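Wutau onion hoe: a season in, and my knees are grateful

I've been meaning to write up this hoe since June, when I was out every evening trying to keep on top of the onion beds and muttering about it to anyone who walked past. 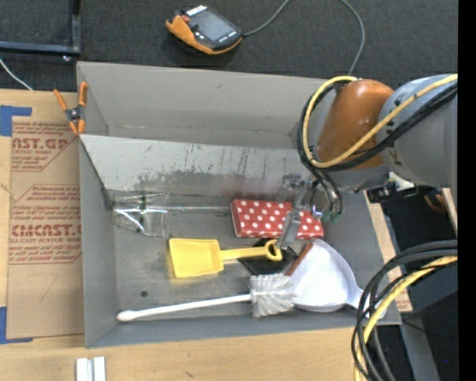

So, a bit of background. I grow onions and shallots on a rented strip outside Tretarville, on the kind of clay that's either porridge or concrete depending on what the weather did last week. Onions are hopeless at competing with weeds. They never make enough leaf to shade anything out, so from the moment the sets are in you're weeding, and you carry on weeding until the tops go over. I put in 1,061 sets this spring (I keep a notebook, don't judge me) plus a short row of shallots, and for years I've done the lot with an old draw hoe and a kneeling mat.

The Wutau is a push-pull hoe with a stirrup blade that swings a little each way, so it cuts going out and coming back. Mine has the narrow head. You can get a wider one, but my rows are close and I'd have had half the crop out by lunchtime. It came in two pieces with a bolt and a wing nut, and I had it together before the kettle boiled.

First go was a bit of a disappointment, I'll admit! The ground had a crust on it and the blade just skated over the top. I wrote it off, sulked, and went back to the draw hoe. Then Rory Shearer from the next strip along had a look and told me I was leaning on it as if I was digging. You're meant to stand nearly upright and let it slide just under the surface. I tried again after a shower, when the top had softened, and it was a different tool altogether. Off it went down the row, with chickweed and groundsel lying flat behind it.

What I like most is how close it'll go. The sides of the stirrup are smooth and the blade doesn't stick out past them, so you can run right beside an onion without nicking the bulb. I did slice a few early on, all my own fault, mostly from chatting while hoeing. In between the plants you still need fingers or a little hand hoe. I use a Skorov one for that, which is ugly and cheap and I've never managed to break it.

Now the grumbles. It's no good on anything established. If you've let docks or couch get going, or even grass that's had a fortnight's start, it rides up and over and you end up jabbing at it. It clogs on sticky days too, and I got into the habit of carrying an old paint scraper in my back pocket. The wing nut works loose as well. I lost mine somewhere in the shallots and had to replace it with an ordinary nut and a spring washer, and it's been solid since.

The handle is ash and long enough for me, though I'm not tall. Rory found it a touch short and said his back would notice after an hour. It arrived with a thin sort of varnish that gave me a blister, so I sanded that off and rubbed in linseed oil. Much nicer.

I also borrowed a Yazıcı wheel hoe for a weekend to compare. It's faster on a long straight run, no question, but my rows are only 20 paces and I seemed to spend all my time turning round at the ends. If I had a proper field I'd want one.

Would I buy the Wutau again? Yes, for onions, garlic, leeks, carrots, anything in rows that needs going over little and often. I'd sharpen it before using it (the factory edge is nothing special) and I'd change the nut straight away. The wide head is on my list for the paths, once I've paid for next year's sets.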